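3.2 Planning the Equipment Purchase

1. Confirm that the budget covers 2 arms, 2 hands and all cabling for each Keltalach station.
2. Allow 48 working days for delivery to the Cukley site.
3. Enter brushes and other consumables on a separate line.

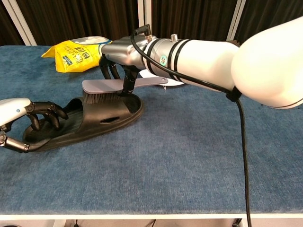
4. Reserve 17 percent of the purchase price for spare parts.
5. Send the completed form to Ffion Eynon for approval.

Caution: Do not place an order before the table and power supply have been approved.

Note: Prices are reviewed each November.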